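Marker dropout and relative pose in hand-held gripper demonstrations

5 August 2018

The January post ended with a policy that reached for the right place and closed at the wrong time. I blamed the controller. Torben Vogler blamed the labels, and after two weeks of replaying trajectories I agree with him.

Setup, briefly. We collect two-handed demonstrations with a pair of hand-held grippers and no robot present. Each gripper carries a square fiducial marker. The operator wears a head-mounted camera, and the pose of each gripper is estimated in the head frame from its marker. The training set is called Manditex and currently holds 1,200 demonstrations of short tabletop tasks, mostly with boxes and small bottles.

The head frame moves, which is the root of the trouble. Indimness, our first pipeline, estimated head motion separately and put both grippers into a table frame. Any error in the head track went straight into both hands. The new version (Abdella) skips the table frame for the hand-to-hand term. When both markers are visible in the same head image, the relative pose comes from that image alone and the head motion cancels.
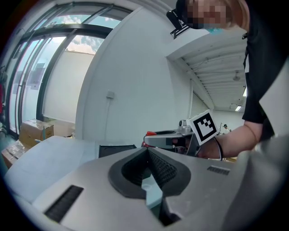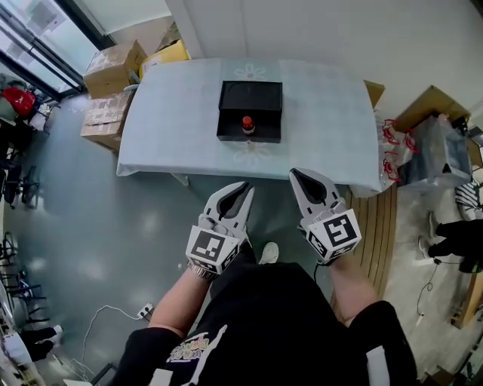 Both grippers are in view, seen from two different cameras.

What changed in the labels

Of the 1,200 demonstrations, 1,101 passed the relative pose check without repair. The rest had at least one stretch where a marker was lost long enough that interpolation was not safe. The usual cause is wrist rotation. The detector copes with a tilted marker up to a point, then starts flipping between two solutions, and a flip looks like a very fast and very confident wrist movement. We now reject any pose whose two candidate solutions have similar reprojection error, and treat the gap as missing data.

Gripper closing time was the other half. The old labels took it from a filtered width signal, and the filter lagged. Removing the filter and fitting the closing edge directly shifted the label earlier by 42 ms on average. That matches the late closing I complained about in January fairly well.

Result

Same network, same training schedule, 50 trials per condition on the bottle task. Old labels: 27 successes. New labels: 42. I have not separated the pose fix from the timing fix, so please don't quote this as evidence for either one.

Open problems

Inês Falcão wants to put the gripper camera into the estimate as well, mainly to bridge the dropouts. I am less keen - it adds a second calibration that can drift - but she has a branch running on Nasadier, our replay tool, and the first plots are smoother than mine. The ablation runs come first. I will post the separate numbers for pose and timing when they finish.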